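Kornbridge busca auxiliar de almacén y reparto para su centro de Girkstead

Kornbridge distribuye material fungible y de limpieza a colegios, academias y consultas. El puesto es para la sede de Girkstead y cubre una baja de larga duración, con opción de continuar en plantilla.

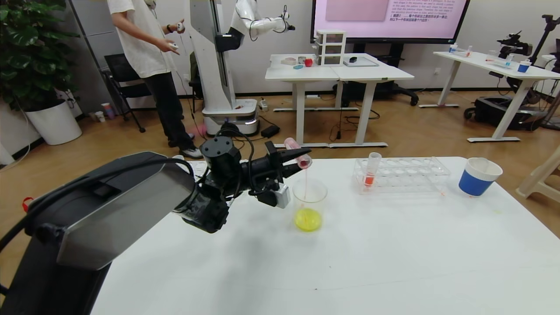 Funciones

Recepción de mercancía y comprobación de albaranes.
Preparación de pedidos con el programa Drulta (se da formación los primeros días).
Reparto en furgoneta en Girkstead y alrededores. La ruta habitual es la de Han, con 19 paradas.
Recogida de devoluciones y de envases retornables.
Inventario general en abril.

Requisitos

Permiso de conducir B en vigor. Experiencia mínima de seis meses en almacén o reparto. Se manejan cajas de hasta 9 kg. No se pide titulación. Se valora tener carné de carretillero y vivir cerca, el último autobús sale antes del cierre del turno de tarde.

Condiciones

Jornada completa en turnos rotativos de mañana y tarde. Contrato inicial de seis meses. Salario según convenio más un plus de reparto de 364 euros brutos al trimestre. 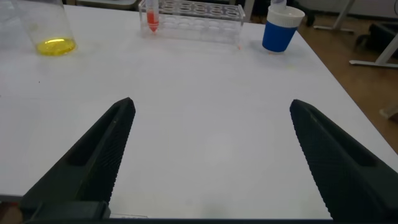
La ropa de trabajo y el calzado de seguridad los pone la empresa. Las vacaciones se acuerdan con el resto del turno y no se pueden coger durante el inventario.

Cómo presentarse

Entregar currículum y copia del permiso de conducir en la oficina de Girkstead, indicando la referencia «Auxiliar Han». Plazo hasta el 29/05/2026. Las entrevistas son presenciales e incluyen una prueba corta de conducción.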